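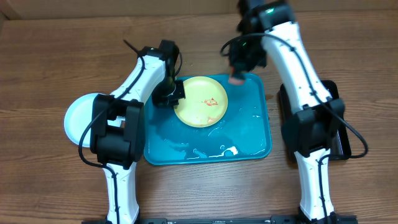 CHAPTER 6
Household Claims and How Far to Trust Them

6.1 The trouble with good advice

Most of what people believe about running a home came to them secondhand. A parent said it, or it was printed on a box, or it turned up in a magazine with a number attached. Cold water sets a stain. Hot water kills germs. Washing by hand wastes water, or saves it, depending on who is selling what. Some of this advice is sound. A good deal of it has never been tested by the people who repeat it, and the part that has been tested was often tested under conditions that look very little like a kitchen on a weeknight.

In Chapter 5 we looked at household budgets, where the numbers are at least written down somewhere. A receipt is a receipt. In this chapter the numbers are softer. They come from surveys, from product labels, and from small trials paid for by companies that hoped for a certain answer. You will be asked to decide how much weight each one can bear, and in many cases the fair answer will be "not much."

Dishwashing is our main example. It is dull, it happens nearly every day, and almost everyone has a firm opinion about it.

6.2 A claim from Teltetden

On March 18, 2023, the Balaskas company announced the results of what it called a household study, carried out in the town of Teltetden. Balaskas makes a concentrated dish soap called Parala. According to the announcement, families who switched to Parala used less water at the sink, spent less time there, and were happier with their plates.

Read quickly, the announcement is convincing. It has a town in it, and percentages, and a chart. Read it a second time with a pencil in your hand and it starts to thin out.

Balaskas mailed a form to 1000 households. Of these, 804 sent it back, and that is a very good rate of return, so good that we ought to ask how it was managed. The answer is in a footnote: each returned form earned a free bottle of Parala. A person who has just been promised a free bottle of soap is in a friendly mood toward soap.

Of the 804 who replied, 579 said they used "less water than before." Put that way, it comes to 72 percent, and 72 percent is the number that ran in large type. But less water than before what? The form did not ask anyone to measure. No meter was read. People were asked to remember how long they used to run the tap and compare it with how long they ran it now, and memory is a poor instrument for that kind of work. Try it yourself. How long did you run the kitchen tap last Tuesday?

A smaller group, 296 households, kept a diary for two weeks in January. Diaries are better than memory. They are still not measurements, and people who know they are keeping a diary tend to behave a little better than usual, in the same way that people eat more vegetables in the week they write down their meals. The diary results do not appear in the announcement. They appear in an appendix that had to be requested by mail, and they show no clear change in water use at all.

6.3 What does "clean" mean?

The Teltetden form also asked whether plates came out "cleaner." Here we run into a problem that comes before any counting. The word was never defined.

Consider the ways a plate can be called clean. It may look clean from across the room. It may feel smooth under a thumb. It may carry few enough bacteria that a health inspector would pass it. These are different tests, and a plate can pass one and fail another. A dish with a stubborn tomato stain may be perfectly safe to eat from. A dish that shines may have been dried with a towel that should have gone in the wash days ago.

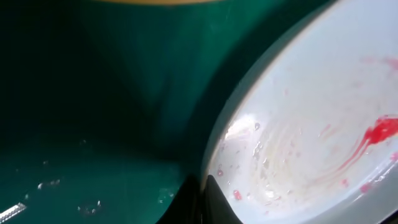

Figure 6.2 Red residue on a white plate. Visible color is easy to judge, but it is only one test of cleanliness.

Color makes the matter worse. Red sauce on a white plate is hard to miss. The same amount of plain cooking oil would be easy to overlook, though a finger would find it at once. If a company wants its soap to do well in a trial, it has every reason to choose the mess with care. The Balaskas trial used cornstarch pudding, a substance that comes off with water alone. We do not know why pudding was chosen. We do know that no second sink was set up with plain water and no soap, so there is nothing to compare the result with.

A trial without a comparison can tell you that something happened. It cannot tell you what made it happen. Keep this in mind through the rest of the chapter, and be stubborn about it.

6.4 Should we doubt everything?

Students sometimes come away from a chapter like this one believing that every survey is a trick. That is lazy in its own way. If you throw out all evidence you are left with your own habits, and there is no reason to think your habits were ever tested either.

The home researcher Perihan Eren has argued that a weak study is still worth reading if its authors tell you plainly how it was done. We agree up to a point. A weak study honestly reported can suggest what to measure next. It should not be used to sell anything, and it should not be quoted in a school handout as if the matter were settled. An earlier edition of this book did exactly that, with a claim about soaking times supplied by an appliance seller named Tera. The claim has been removed. We looked for the original trial and could not find one.

When you meet a household claim in this chapter, work through these questions before you form an opinion:

Who paid for the work, and what did they hope to find?
Was anything measured, or were people asked to remember?
What was the result compared with?
Are the key words defined?
Which results were left out of the summary?

You will rarely get a full set of answers. Write down the ones you are missing. A list of what you could not find out is often more useful than the percentage in large type.

6.5 Before you read on

Choose one product in your kitchen or bathroom that makes a claim with a number in it. Copy the claim exactly, including any small print or symbol that points to a note elsewhere on the package. Then write two or three sentences on what a fair test of that claim would need. Do not look up the maker's own explanation yet. You will come back to your notes in Section 6.9, after we have covered samples, control groups, and the uses and abuses of the word "average."

Key terms in this chapter: self-report, response rate, incentive, control, operational definition, selective reporting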